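3.2 Acceptance rules for handheld demonstrations

Existing guidance on collecting manipulation data concentrates on the robot cell: guarding, stop circuits, calibration intervals. Far less has been written for the case where a person carries the gripper and works in an ordinary room. The rules in this section were drafted for the Skernance collection and revised after a pilot run in November. They cover what must be fixed before a demonstration starts, what the operator may vary, and when an episode is rejected.

Start state. All task objects must be inside the camera's view before the first jaw movement, and both fingertips must be visible. The operator holds the tool still for 2 seconds so that the pose estimate can settle. Episodes in which the tool moves during this period are rejected automatically. In the pilot this check removed more episodes than any other, mostly from operators in their first session.

Layout. Objects are placed by hand and are not aligned to a grid or template. Contact between objects is allowed, and it is encouraged for items of similar size, where separating one from its neighbor is part of the task. Fig. 2 gives a start state of the kind the rule is meant to admit: fruit of several types lies on a checkered cloth, partly clustered and partly apart, with a decorated serving plate toward the far end. An earlier draft required plain table coverings. We dropped that requirement when Deok-su Ma pointed out that policies trained on plain surfaces would then be tested on patterned ones in nearly every home.

Background. Rooms are not cleared. Furniture, exercise equipment and packaged food may remain in view, provided that the operator has consented to their being recorded and that no document, screen or photograph bearing personal information is legible. The operator's own legs and feet may appear. Faces may not, including reflections in windows or glossy appliances. Where a reflection is found in review, the whole episode is withdrawn – masking was tried and left artifacts that the annotators could not treat consistently.

Seated work. Operators may sit if the table height permits the full reach without leaning on the edge. Chair position is recorded once per session. Changing from seated to standing within a session requires a new session record, as camera height shifts enough to affect the split between training and held-out data.

Session limits. No session exceeds 200 episodes, and no single layout may be used for more than 2 consecutive episodes. The pilot contributed 600 episodes under these limits. Fingertip pads are inspected between sessions for wear and residue, and a replaced pad is noted in the log along with the side on which it was fitted.

Review. Each episode is checked by a reviewer who did not record it. Han-gyeol Ha maintained the list of rejection codes, which was kept short on purpose; the Flokell annotation tool permits free-text notes, but these proved hard to aggregate. Disagreements over a code go to a second reviewer, whose decision is final. 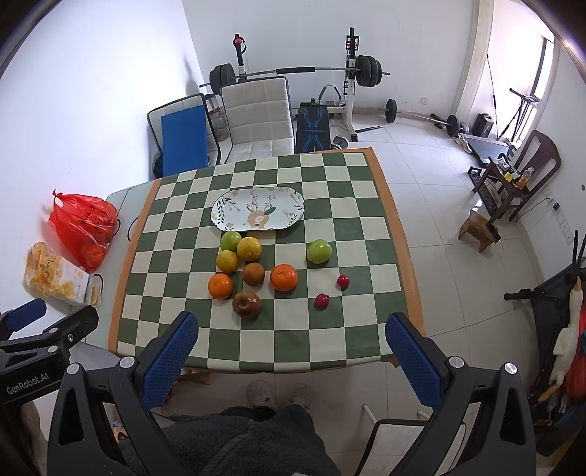
Fig. 2. Start state for a tabletop fruit task, from the gripper camera.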